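4. Spaced Practice at the Kitchen Table

4.1 Why we left the laboratory

Readers who have followed us this far will know that the spacing effect is one of the sturdier findings in the psychology of learning. Give a person two chances to study the same material, put a gap between them, and later memory is usually better than if the two chances had come back to back. Ebbinghaus noticed something very like it while working through his nonsense syllables, and generations of students have rediscovered it the week before an exam, generally too late to do anything about it. What we wanted to understand was a humbler matter. When grown adults go home from an evening class with a stack of vocabulary cards and every good intention, how do they really spread out their practice, and what do they believe about it while they are doing it?

We were lucky in our learners. The evening program at Bretilach offers beginning language courses to adults of all ages, and 100 of the people enrolled agreed to keep a practice diary for us from the first lesson to the last. They wrote down when they sat down with their cards, when they stopped, and how well they thought they would remember the words at the next class, on a scale running from "not one of them" to "every one." They were also invited to add remarks in their own words, and we are very grateful that so many did, for the remarks turned out to be the best part of the record. In all, the diaries gave us 1,369 entries, and the first author, Xóchitl Chávez, read every one of them twice.

4.2 Materials and diary procedure

The vocabulary was drawn from the Trosisus word list, which we had used in our earlier classroom study and which has the advantage of being made up almost entirely of plain, everyday nouns. Words were sorted into sets of similar difficulty, and each learner received the sets in a different order. We asked the teachers to go on teaching just as they would have done without us. A few of them reported that they found this harder than it sounds, as it is a strange feeling to have your class studied and to be told to carry on as usual.

At the start of each class the learners took a short recall test on a computer running Eta, our testing program. A word appeared in English, the learner typed its translation, and a blank screen of 1,000 milliseconds followed before the next word. Spelling slips were forgiven as long as the word could not be mistaken for another one on the list. No feedback was given until the test was over, at which point the learner could look through the whole set at leisure, and most of them did so with real interest.

Figure 2. Interior of an open desktop computer case.

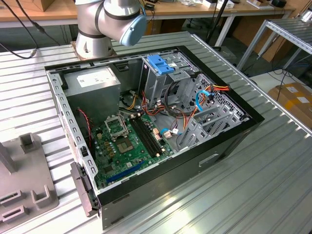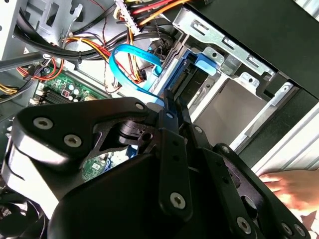
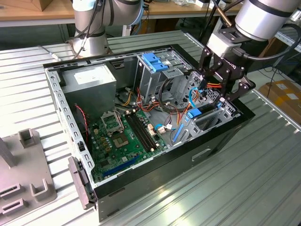

Page 253

Before the first test we also gave everyone the Arellano questionnaire on study beliefs, which asks people to imagine two students who practice in different ways and to say which one will do better. We chose it over longer instruments mainly out of kindness to our learners, many of whom had come straight from work and had not yet eaten. It was given again after the final test, with the items in a new order.

4.3 What the diaries showed

The most common pattern, by a comfortable margin, was a single long sitting on the evening before class. This will surprise no teacher. More interesting to us was a second pattern, which we have come to call scattered practice, in which a learner picked up the cards for a few minutes at a time, often while something else was going on. Entries of this sort mention waiting for the kettle, riding the bus, and sitting in the car outside a child's swimming lesson. Very few of these learners described themselves as having a plan. Several wrote that they felt a little guilty at not having "properly" studied, and one apologized to us in three separate entries.

They need not have worried. Learners whose practice was scattered across the week recalled more words at the start of class than those who had done their practice in one sitting, and the difference held when we compared only people who had spent similar amounts of time with the cards. It was larger for the harder sets, as earlier work would lead one to expect, and smaller for words that resembled their English translations, where nearly everybody did well.

The predictions told a different story. Those who had just finished a long sitting were the more confident group, and their confidence rose with the length of the sitting. Those who practiced in scraps tended to expect less of themselves than they delivered. We take this as a homely example of a well-known problem, namely that the ease with which an answer comes to mind at the end of a session is a poor guide to whether it will come to mind next week. When the tenth run through the cards goes smoothly, it feels like knowing. When a card is picked up after two days and the word has to be dragged out, it feels like forgetting, even though the dragging seems to be much of what does the good.

4.4 Did beliefs change?

We had rather hoped that taking part would teach people something about their own learning, and to a modest degree it did. On the second questionnaire more learners favored the imaginary student who spread out her practice. The shift was found mainly among people who had tried both patterns in the course of the term, whether by design or through the ordinary untidiness of family life. Learners who had kept to one pattern throughout mostly kept their opinions as well.

We would be cautious about reading too much into this. Learners chose their own schedules, and a person who carries vocabulary cards onto the bus may differ in many ways from one who does not. She may simply like the language more. The diaries also depend on memory and goodwill, and we suspect that some entries were filled in on the way to class. The study reported in Section 5 was designed with these difficulties in mind, and there we assigned the schedules ourselves, with the teachers' patient help.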